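Subject: Re: [kolville-swap] Sorting a box of inherited necklaces
List: kolville-swap

Hello all,

Such a nice question, and it caught me in April with the very same job on my hands! My answers are mixed in with yours.

> I have inherited a tin of costume necklaces and most of them are in
> one big knot. Do I sort them first or untangle them first? And does
> the list take single pendants for the Rusosgate swap, or only whole
> pieces?

Untangle first, I'd say, and do it on the bed. I tried the kitchen table once and spent the evening chasing beads across the floor. A plain sheet is wonderful for this -- nothing rolls far, and you can spot a tiny gold charm on it from the doorway. Lift out one piece at a time, lay it down with some room around it, and leave the ball chains for last, as they slide out of a knot by themselves once the cords are gone.

My own lot is a real mixture: a long string of small black beads with a few amber and brown ones near the top and a round gold-colored pendant, a silver ball chain with a chunky little figure on it, and a black braided cord I may not be able to part with after all.
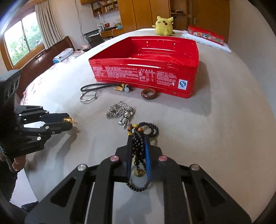 WHAT THE SWAP TAKES

Single pendants are fine, and so are odd beads if you bag them (the Triklow people string them into new things, bless them). Last time we had 200 pieces on the tables and I came home with more than I took, so do be warned.

> Should I restring the long ones before I bring them?

Only if the thread feels weak when you give it a gentle pull. I use the Tamura thread, the 31 yard spool, and knot it twice at the clasp. Otherwise leave them be and put a note in the bag -- somebody there always has a needle out.

Warmly, and good luck with the knot,
your fellow hoarder in Kolville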